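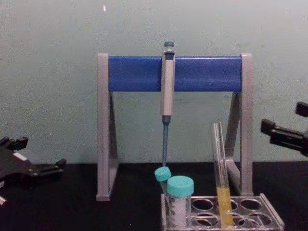 A single-channel pipette on its stand, with capped centrifuge tubes in a clear rack, on a black benchtop.

MEDIA RELEASE
Jan 17, 2025
For immediate use

Letton teaching lab reopens with new benches, proper pipette stands and room for 50

LETTON - The Mornuvden Community Science Centre has reopened its ground floor teaching lab after a refit that started in December. New black benchtops, new sinks, new power along the wall side. Bookings open now for schools, home school groups and adult evening classes.

The old room took 25 people, and not comfortably. The new layout takes 50 at full stretch, two to a bench spot, with aisles wide enough for a wheelchair and a trolley.

Every bench spot gets the same basic setup. Pipette stand at the back, tube rack in front, tips and waste within reach. Gloves and glasses at the door, all sizes including kids.

"We had pipettes lying in drawers, lying on paper towel, rolling off the bench," said Syafiqah Tjoa, lab program manager at Mornuvden. "They go on a stand now. Upright, every time, and the next group can find them. It sounds like a small thing but half of our repair bill was drops."

Joinery and benchtops were done by Sisodia Interiors. Stands, racks and the small bench gear came through Husico, who also looked after calibration of the older pipettes that were worth keeping. Fifteen were not and have been retired for parts.

The walls kept their gray-green colour. Repainting was priced, and the money went to a second eyewash station instead.

What's on this term

Measuring Small: first go with a pipette, coloured water, no experience needed. Ages 10 and up.

Kitchen DNA: strawberries, dish soap, salt, cold alcohol. Runs 90 minutes, suits classes. Bring your own fruit if there is allergies in the group and we will work around it.

Creek Water Day: groups collect there own samples in the morning, then label, spin and look at them after lunch. Lunch not supplied. Closed shoes please.

Adult Bench Skills: four evenings, covers pipetting, labelling, dilutions and keeping a notebook somebody else can read. Capped at 15 places so everyone gets time on the gear.

Last year 313 students came through the old room. Mornuvden has not set a target for this year but the first six weeks of school bookings are already close to full, mornings especially. Afternoons are wide open.

"If you're a small school and you think you won't fill a session, ring us anyway," Tjoa said. "We'll put two small schools together. We've done it before and it went fine, the kids sort themselves out."

Cost is $15 a student for school sessions, teachers and aides free. Adult course is $25 an evening. A limited number of no-cost places are avaliable for schools outside Letton, ask when booking.

Drop-in viewing for teachers runs after school through the first two weeks of term. Come to the side entrance, front doors are locked after four. Parking behind the building, mind the speed bump.

Media: interviews and lab visits by arrangement with Syafiqah Tjoa through the Mornuvden front desk. Photos of the refit on request.

ENDS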